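Filed under: Home & Kitchen > Seltzer and Soda

The Castov countertop soda maker, one year in
By Larasati Chong
November

We're a seltzer household. Two adults, one teenager, and a recycling bin that used to be full by the middle of the week. My sister-in-law had been after me for ages to get a soda maker, and last fall I finally bought the Castov, the plain one with the lever on the side. I love this thing. I've used it pretty much every day since, and I still get a little kick out of that hiss when you pull the lever down!

Setup took me 5 minutes, and most of that was peeling off tape. The gas cylinder screws in at the back (hand tight is plenty), the bottle clicks into the front, and there's no cord, so it can live anywhere you've got a bit of counter. Ours sits next to the toaster. It's slim enough that I can still open the cabinet above it, and it comes apart easily when you want to wipe down the drip tray.

You control the fizz by how many times you pull. Two pulls gives you something gentle, good with dinner. I like four, very cold water, and a squeeze of lime. My son does six and then complains that it hurts his nose.

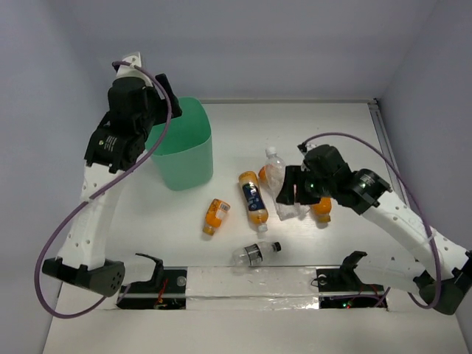
What surprised me most was how much less we haul home from the store. I used to buy seltzer by the case and lug it up two flights of stairs, and I don't miss that one bit. I kept a tally on the fridge for the first cylinder and got 61 bottles out of it, though we go easy on the fizz. If your family likes it sharp you'll swap sooner.

Now the gripes. The bottles can't go in the dishwasher, and the neck is too narrow for my hand, so you'll want a bottle brush. The lever is stiff for the first week or so. And please don't try to carbonate juice in it. I did, once, with grapefruit, and I was wiping the underside of that cabinet for days. Add your flavor after, and pour it slowly!

I also tried the Erner at a friend's place. It's prettier, with a glass bottle, but it's taller and wouldn't fit under my cabinets. If you have the room, it's worth a look.

Comments

Yoon-hee Do: Four pulls and lime is my order too. Does the bottle fit in a fridge door?

Larasati Chong: Mine does, on the bottom shelf of the door. I keep 2 in there at all times.

Pascal Rolland: Had the same grapefruit accident with orange juice. My ceiling remembers.

Vittoria Messina: Chill the water overnight first, it takes the bubbles so much better.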